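Speaker notes: Hirkent gripper kit, what we got for our money
Ghislain Nguyen
Slot is after the morning break. Keep the demo laptop plugged in.

Opening
Say who I am and that I paid for the kit. Hirkent did not sponsor this. Zuston sold it to us and knows I'm giving the talk.

What's in the kit
Two-finger gripper, wrist adapter, controller board, cables, and a licence for the simulator. List price was 700 dollars before shipping. The arm is extra. Ours is the old Poirier we already had on the bench.
Mention the adapter plate holes didn't line up with the Poirier flange. We drilled new ones. Zuston has since posted a drawing.

Simulator
This is the part most people will ask about. It comes with a few furnished rooms, and you can swap the floor and furniture finishes. The view from the wrist is the one we used for nearly all the practice runs.
Install took around 2 hours, mostly graphics drivers.
Soft furniture looks fine but don't trust how it behaves. In our runs, objects set down on a cushion sat there as if it were a bench top. Check this yourself before you train anything on it.

Results
We ran the same pick task in the simulator and then on the bench with Liter, our in-house control script. 69 per cent of picks on the bench were good on the first try. The simulator number was higher and I wouldn't quote it to anyone.
Most misses were small rounded items slipping out when the fingers closed off-centre. Slowing the close helped a bit.

Complaints
Manual is thin on calibration. Fingertips are held on with a screw size we didn't have in the shop. Email support answered, but slowly.

Would I buy it again
Yes for a teaching lab or a small shop with an arm sitting idle. No if you need it running in production by March.

Leave the last slide up during questions. If someone asks about colour options for the housing, I don't know.

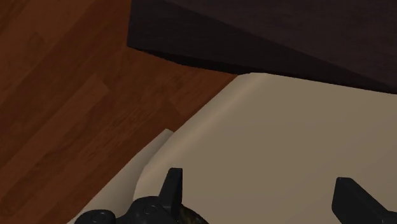
Simulator view looking down past the gripper fingers, wood floor at left.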